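3.2 Cell layout and routine upkeep

The Skerkano cell consists of a two-armed robot facing a single rectangular table. The tabletop is covered with a textured knit cloth, which gives slightly under a fingertip and keeps light objects from sliding when a hand closes on them. Figure 3 shows the cell as it stood during the September trials.

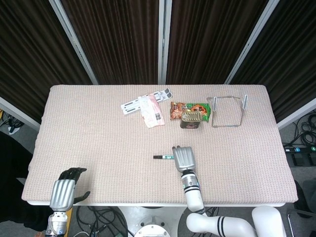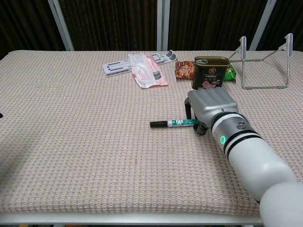
Figure 3. The work table with the marker pen used as the grasp target. In the second view the fingers of the hand are curled down around the pen.

Austra Zariņš, commenting on a draft of this section, objected that the cloth should be treated as a part of the machine. In her view a cloth that has stretched or shifted changes the height at which the fingers meet a thin object, and a grasp that fails for this reason is easily blamed on the hand. We accept the point, and the cloth has been added to the upkeep schedule given below.

Upkeep follows the plan first written for the Stotden cell. After every 300 grasps the arms are parked and the fingers are wiped with a dry cloth. Each finger is then opened and closed 10 times without load while the motor current is logged. A finger whose current differs from its stored value by more than 15 percent is taken out of service and its tendon is retensioned. The wrist fasteners are checked at the same stop. The table cloth is smoothed by hand, pulled square to the front edge and inspected for loose loops, and its height is measured at the center and at each corner.

The full procedure takes some 27 minutes. Most of that time goes to the current log, which at Pladel was run on both hands at once - a change we have not adopted, as the two hands share a supply and the readings disturb one another.

Thin objects such as the pen were the first to show wear in the fingertips. Larger items with flat sides could still be lifted when the pen could not, and for this reason the pen is presented first after each stop. If it cannot be grasped, the arm is returned to its parked position and the zero offsets of the fingers are set again before any other object is tried.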